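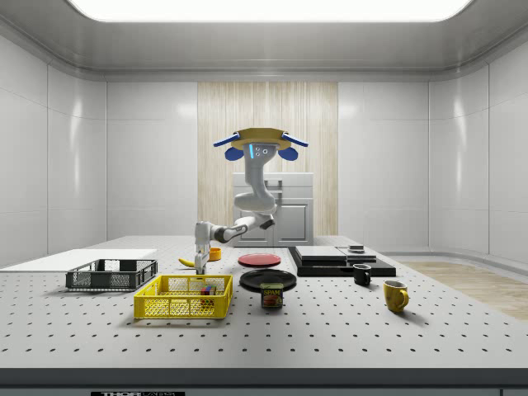

Neema Mutiso
Jonora Short Course in Robot Practice, Handout 4: House rules for tabletop runs
Last revised September

Bring this one to the lab with you. Last week was about getting the arm to move at all, and most of you did (lovely to hear the cheering from the back row!). This week is about moving it in a way that somebody else can check, repeat and trust. I think this is the best part of the subject. A good rule is a bit of engineering you can write in one line, and you get to use it on every job afterwards.

We work in Climamo for the whole of this unit, so nothing you knock over will cost any money. Please keep to the rules all the same. Habits picked up in simulation walk straight through the door of the Hesidier lab with you in the second half of term.

4.1 Before the first move

Write the task as one sentence with a verb, an object and a finishing place. "Put the banana in the yellow basket" will do. "Tidy the table" won't, and you'll find that out when you come to score it.

List everything on the table, including the things the arm is not meant to touch. Plates, mugs, cans and trays are all obstacles until the task says otherwise. If a basket already has something in it, put that in the list as well.

Save the starting layout with its seed. The practice layout is seed 757. Don't edit it in place; copy it, rename the copy, and note what you moved.

Park the arm clear of the objects and look at the bench from more than one camera. One view can make two things look well apart when a mug handle is right in the path.
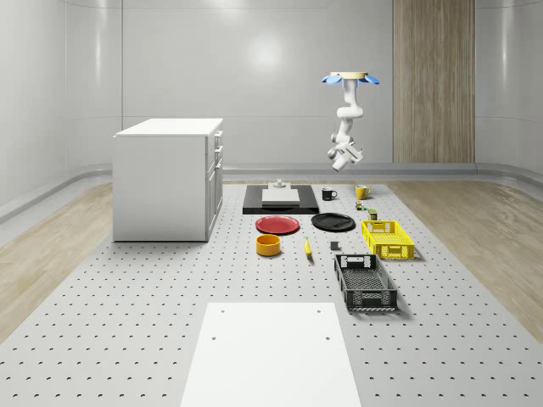
Fig. 2. Practice bench with the arm held clear of the plates, mugs and crates.

4.2 Approach

Come down from above whenever the object allows it. Travel across at safe height, stop, then descend. Two plain moves are easier to read in a log than one swooping diagonal, however good the diagonal looks!

Our safe height for this unit is 47 mm over the tallest thing on the table, measured from the lowest point of the gripper, open fingers included. People forget the fingers. Open fingers are wide, and when you reach for something near the side of a crate they need room on both sides of it.

Open the gripper before you descend, never on the way down.

Check the wrist view at the stop. Can you see the target? Can you see both fingers? If either answer is no, go back up and try another angle. A retreat is not counted as a fault under the Barasa sheet, so there is no reason to be shy of it.
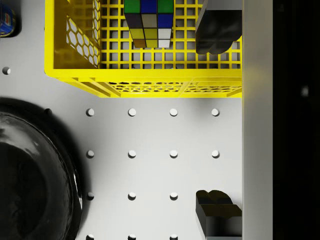
Mutiso's rule about going back up felt like wasted time to me until I read my own logs, wrote one student on the course board. Nearly all my bad grasps came from runs where I had carried on with half a view.

I was so pleased to read that. Do post your logs, the ugly ones too, and say which line made you change your mind.

4.3 Closing and lifting

Close at the slow setting and let the force reading settle before you ask for any lift. Contact with one finger is not a grasp. Log both fingers separately, and write "contact", "grasp" or "unclear" next to each attempt. "Unclear" is a perfectly respectable entry.

A cube is a friendly shape to learn on: flat faces, square edges. Line the fingers up with a pair of opposite faces. If you catch it across the corners it may turn as you close, and then the pose you planned with is out of date.

Lift a little, pause, check again, then carry on to safe height. 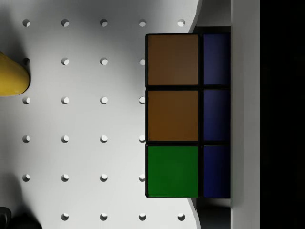 4.4 Counting and reporting

Fix the number of runs before you begin. For coursework it is 50, and all of them go in the table. If the simulator crashes, mark the run void, give the reason and add a fresh one at the end. One group last year handed in 61 rows with every void explained, and it was a joy to mark.

Score against the sentence you wrote in 4.1, word for word. An object resting on the rim of a crate is not in the crate.

Report the version of Climamo, the seed, the gripper speed and the cameras used. Say plainly that the results are simulated, in the title as well as the small print.

Keep failed runs at full length. Trimmed clips are fine for your slides but they don't count as evidence.

For next time: copy seed 757, move one object of your choice, and write your own task sentence. Swap with a neighbour and see whether they score your first run the same way you did.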